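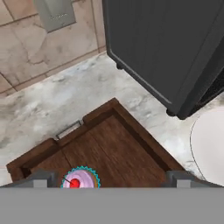

Week 5 notes: Pricing what you bake

Okay, so these are my notes for the session on costing and pricing. I talk faster than anyone can write, so please don't try to copy the board. Read this before class if you can, and bring a calculator (your phone is fine) and one recipe you really do make, with the amounts written down. "A splash of vanilla" doesn't count, sorry!

Last week we got through food labels and kitchen rules, and a few of you asked when we'd get to the money. It's this week. I've taught this part of the course more times than any other and it's still the one where people go quiet, usually right when we add in labor.

1. Three words I'll keep using

Cost is what you spend to make the thing. Price is what the customer pays. Margin is the part of the price left over after cost, written as a percent of the price. Markup is its annoying cousin: the same leftover money, but as a percent of the cost. (Yes, that's four words. I added margin to the heading and then forgot about markup.)

People mix up margin and markup constantly, and it matters. Say something costs you $2 and you sell it for $4. The leftover is $2. Your markup is 100 percent and your margin is 50 percent. If a cafe owner tells you she needs a 50 percent margin and you hear "markup," you'll think she plans to sell your $2 muffin for $3. She's planning on $4. You can see how that phone call goes wrong.

2. Ingredients

Start with the recipe and work out the cost of what goes in, using the price you pay and the amount you use. If a bag of flour costs $6 and the recipe takes a quarter of the bag, that's $1.50. Do this for every line, including the salt. I know the salt is nothing. Do it anyway the first time, then you can lump salt, baking powder and the other tiny stuff into one line called "small items" and charge a few cents per batch.

Use the regular price, please, and not the sale price. Butter on sale is a nice surprise and you should enjoy it, but if you build your prices on it you're stuck when it goes back up. I did this with a whole holiday menu once and spent that season more or less giving away shortbread.

Then packaging. Liners, boxes, stickers, the little card, the string if you're a string person. On a small order the box can cost more than what's inside it, and I've had students who had never once written it down.

3. Labor (the quiet part)

Pick an hourly wage for yourself. Write it at the top of your sheet. If you'd have to pay someone that much to stand in your kitchen and do what you do, that's the number — even if you love doing it, even if you do it in slippers.

Now time yourself. Count mixing, shaping, decorating, packing, washing up, and answering messages about whether you can do it in a different shade of yellow. Don't count the time the oven is on if you're truly off doing something else. Do count it if you're hovering.

A sample batch, with easy numbers. Two dozen cookies, $7.20 of ingredients, $2.40 of packaging, and one hour of work at $18. Total is $27.60, which comes to $1.15 a cookie. Without labor it was 40 cents. That jump is why the room goes quiet.

4. Overhead

Overhead is everything you pay whether or not you bake today: insurance, permits, the website, your stall fee, a share of the electric bill. Add up a normal month and divide it over what you sell in a normal month.

We'll use Hamomow as our running case, the made-to-order cookie stall in your workbook. Its fixed costs come to $300 a month. In February it sells 100 boxes, so each box has to carry $3 of overhead. If sales double, each box only carries $1.50. If they drop by half it's $6, and suddenly a box that looked fine is losing money with nothing in the recipe having changed at all.

So which month do you use? I'd go with a slowish one. If you price for your best month, the other eleven will hurt.

5. Break-even

This is the one formula I'd like you to know by heart:

Break-even quantity = fixed costs divided by (price minus variable cost)

Variable cost is the stuff that goes up with each one you make, so ingredients, packaging and your time. Let's say a Hamomow box sells for $12 and has a variable cost of $9. Each box leaves $3 to pay toward the fixed costs. $300 divided by $3 is 100 boxes.

And it sold 100! So it broke even on the nose and made no profit (though the owner did get paid for her hours, which is why we put labor in). Suppose it had sold 102. That's two boxes past break-even at $3 each, so $6 of profit for the month. Don't laugh, plenty of first-year stalls would take it.

Now try raising the price to $13 and work out the new break-even on your own. You should land on 75 boxes. One dollar did that. When people tell me they can't possibly charge a dollar more, I make them do this sum twice.

6. Selling through somebody else

Motell and Väisänen are the two shops in the workbook case. Motell buys your boxes outright at a wholesale price and sells them for whatever it likes. Väisänen takes them on consignment, meaning you're paid only for what sells and the leftovers come back to you.

Consignment usually gives you a bigger share of each sale, and wholesale gives you certainty. With baked goods those leftovers are a real problem, as nobody can resell a four-day-old scone. Before you say yes to either, work out your cost per box and ask what happens to it if a third of the boxes come back. We'll argue about this in class and I won't tell you which one I'd pick until the end.

7. The spreadsheet

The costing sheet is in the Clirkivum folder, second tab. Yellow cells are yours to fill in, gray ones have formulas, and if you type over a gray one it will stop working and you'll need a fresh copy. The first tab is an old version that I keep meaning to delete.

For next time

Cost one full recipe, all the way through to a price per piece. Then work out your break-even for a month, using your real overhead if you sell already or $300 if you don't. Write your hourly wage at the top where I can see it. If it says zero, I'm handing it back.

We start at 6:30 p.m. again, same room, and the side door sticks so give it a shove.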